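Why Is My Sweater So Stretchy?

Hi, Albane here! Last winter I grabbed the sleeve of my favorite sweater and pulled. It got longer and longer, and when I let go it sprang right back. My cotton bedsheet won't do that at all. So what's going on?

It's all about loops. A sheet is woven, so its threads run straight, over and under each other like the strips in a paper basket. A sweater is knit. One long piece of yarn gets bent into loops, and each loop hangs on to the one below it. Pull on the loops and they change shape — tall and skinny or short and wide. Let go and they relax.

And the patterns? Knitters can make stripes, diamonds or checks by swapping one color of yarn for another as they go along. My friend Baptiste knit a checkered scarf with 26 stitches in every row, and he only lost his place twice!

Fuzzy yarn has lots of tiny hairs sticking out. They trap air, and trapped air helps keep you warm (thank you, air).

One tip from me: fold your heavy knits and put them in a drawer. On a hanger, all those loops get tugged down by the weight, and you can end up with pointy shoulders. The bed is a great place to do your folding, with plenty of room for the sleeves.
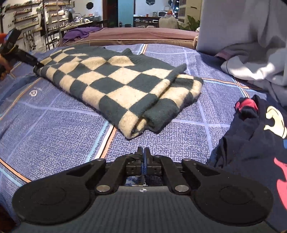 Green and cream checks, folded up on the bed.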